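Foro interno de servicios de comedor > Mesas y menaje > Fieltro bajo el servicio de desayuno

Asunto: Uso de manteles individuales de fieltro gris en mesas blancas

Mensajes: 6

Hurkitura_Sala
Moderación
22 de agosto de 2023

Estimados compañeros:

Se abre el presente hilo para recoger observaciones sobre la protección de las mesas blancas en el servicio de desayuno. Hasta la fecha, cada centro ha aplicado su propio criterio: unos emplean papel, otros individuales de vinilo y otros sirven directamente sobre el tablero. La coordinación desea fijar una norma común antes de formalizar el próximo pedido a Movum.

Se ruega indicar el centro, el tipo de protección utilizado y las incidencias registradas. Las cuestiones relativas a bandejas disponen de hilo propio.

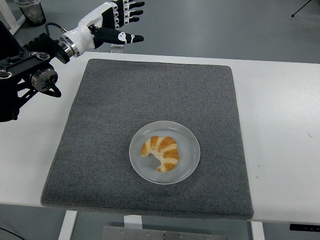 Office_Larnetow
Responsable de menaje, centro Larnetow

En nuestro centro somos partidarios del tapete grande de fieltro gris, de forma cuadrada, que cubre la mayor parte de la mesa y deja a la vista una franja blanca en los laterales. El plato redondo de tono gris claro, con un solo cruasán en el centro, se distingue bien sobre el tejido moteado. Proponemos esta combinación para el desayuno sencillo, sin mantequilla ni mermelada en el mismo plato.

En cuanto al ruido, la mejora ha sido apreciable. Las quejas por el golpe de la loza en la primera hora cesaron a los pocos días de introducir el fieltro. Disponemos de 16 unidades en rotación y de 2 en reserva.

Comedor_Ginting
Encargado de turno, centro Ginting

Agradezco la aportación, si bien debo manifestar mi desacuerdo. El fieltro retiene las migas, y un cruasán suelta muchas. En Ginting retiramos un material similar porque el cepillado entre turnos ocupaba un tiempo del que no disponíamos. Un individual liso se limpia con un paño húmedo y queda listo de inmediato.

Añado que un plato gris sobre un fondo gris me parece una elección poco afortunada. La pieza de bollería destaca, pero el plato se pierde, y hay usuarios con visión reducida que agradecen un contraste mayor en el borde.

Office_Larnetow
Responsable de menaje, centro Larnetow

Respondo a los dos puntos.

Sobre las migas: se sacude el tapete al final de cada turno y se pasa un cepillo de cerdas blandas. El lavado se hace a 40 grados, sin suavizante, y el secado en plano. Reconozco que los bordes de las unidades más antiguas han perdido asiento y tienden a levantarse.

Sobre el contraste: el plato tiene el canto algo realzado y recoge la luz, pero acepto que con iluminación escasa la observación es razonable. No tendría inconveniente en probar el plato blanco de la vajilla anterior.

lavanderia_central
Servicio de lavandería

Conviene precisar que el fieltro no debe mezclarse con la mantelería de algodón. En el último envío de Larnetow llegaron tapetes y servilletas en el mismo saco y hubo que repasar las servilletas una por una. Rogamos saco aparte y etiquetado.

Respecto a los bordes, el planchado con paño intermedio corrige parte del defecto. Si la pieza ya está deformada, no lo recomendamos.

Hurkitura_Sala
Moderación

Se toma nota de las posturas expuestas. A la vista de las discrepancias, la coordinación solicitará a Movum muestras de fieltro de pelo más corto y de un individual liso del mismo formato. Larnetow y Ginting probarán ambos materiales con plato blanco y plato gris, y comunicarán el resultado en este mismo hilo.

Entretanto, cada centro mantendrá su práctica actual. Se recuerda a todos la indicación de lavandería sobre el saco aparte, que es de aplicación inmediata.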